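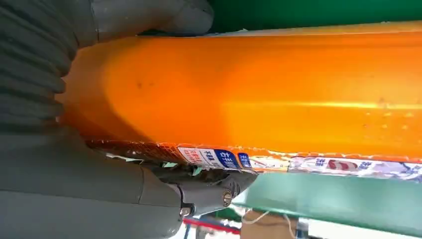
Questions We Get About the Gruva Harbor Tug Kit

What scale is it, and how big does it end up?
It's 1/95, an oddball size, I know! Torquil Gunn drew the hull to fit the molds we already had, and we've grown rather fond of it. The finished tug is 26 centimeters long, so it sits happily on a bookshelf.

Do I need to wash the parts first?
Yes please — warm water, a drop of dish soap, an old toothbrush, and then let everything dry overnight before you go anywhere near the primer.

My funnel has a slight bend. Is it ruined?
Not at all, dear builder. Dip it in hot tap water, coax it straight with your fingers and hold it under the cold tap.

Are there spare decals?
You get two full sets, as the draft marks are tiny and love to curl up.

Comments

Monique Fleury: The hot water trick worked on my mast too, thank you!
Alasdair Drummond: Any chance of a barge to go with it?
Tülin Başaran: Mine came Friday, lovely clean casting apart from some flash on the rudder.

Contact Davina Innes | © Gruva Models | Back to top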